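Ticket 43-26: Lasto gripper slower to close than Brukar gripper
Status: Open
Opened: July 2021

We compare two grippers on the same tissue pack task. With the Brukar fingers, the controller reports "grasp done" after 9 tries from 9. With the Lasto fingers, the report comes late or does not come, and the arm waits until timeout.

Already tried: new cable, controller restart, speed reduced to 15 percent. No change. I did not yet change the force limit, I prefer to ask first.

Reply from Georges Khoury, Azar support:
Please send the position of both arms at the moment of the timeout, and the controller log.

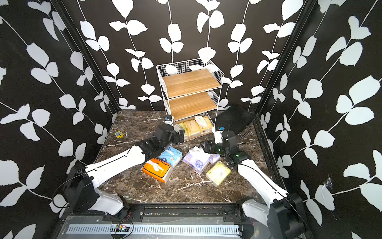

Joelle Moussa

Log is attached. Both arms are reaching to the packs and the wrist cameras are mounted. Is it possible that the force threshold is too high for such soft packs? Please tell me which value I should set.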